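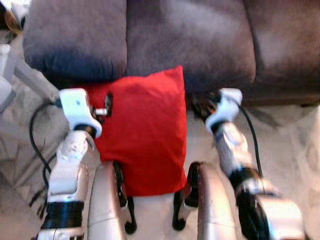

How often should throw pillows on a sofa be fluffed?
Once a day in a room that gets regular use, and again before guests arrive. A sofa in a spare room can go a week.

Unit 5: Soft Furnishings - Sofas and Throw Pillows

These notes go with the second practical in the Irkport housekeeping course. Read them before you come to the session. The fabric care chart is in the Unit 4 packet and is not repeated.

1. Order of work

Clear the sofa first. Take every throw pillow off and put it on a clean chair or a sheet. Pillows should not go on the floor, even a floor that has just been mopped. Next, vacuum the seat with the upholstery nozzle, working from the back toward the front edge. Do the seams last with the crevice tool. If the seat cushions lift out, lift them and do the deck underneath. Many sofas have fixed seats. Check before you pull.

2. Fluffing

Filling moves to the bottom of a pillow when it has been leaned on. To move it back:

Hold the pillow upright by its two sides, seam to seam.
Push your hands together sharply, then let out. Repeat several times.
Turn the pillow a quarter turn and do the same on the other two sides.
Pull each corner out with the fingers.

A pillow held this way will crease where the hands press. On cotton and most blends the creases drop out once it is set down and smoothed with the flat of the hand. Velvet is different - it marks, so press with open palms and brush the pile in one direction afterward.

Foam pillows do not fluff. Shake them, brush the cover, and put them back.

3. Placing

Square pillows can be set flat on their bottom edge or on the point. For the practical, use the flat edge unless the job sheet says otherwise. Zippers face down or toward the back of the sofa. The chop (a dent in the top edge made with the side of the hand) is used at some properties and disliked at others. The Gudbridge apartments do not want it. The Mishra guest house does, on feather pillows only.

With a plain sofa in gray or brown, one strong color is usually enough. A single red pillow reads clearly against a muted fabric and shows at once if it has slipped. It also shows lint, so go over it with the roller before you leave the room.

4. Covers

Close the zipper before washing and turn the cover inside out. Wash reds and other deep colors alone the first time. Cold water, low spin, line dry out of direct sun. Put the cover back on only when it is fully dry, including the piping and the corners, where damp stays longest.

Check the insert while the cover is off. If it is flat after fluffing, note it on the replacement sheet. An insert should be slightly bigger than its cover, or the corners will sag.

5. For the practical

Bring your own lint roller. You will have 12 minutes for one sofa, including the vacuuming. Marks are given for order of work, seams, finished corners and zipper position. Speed is not marked separately.

Irkport Household Skills - Course Handouts - Contact the course office - Back to top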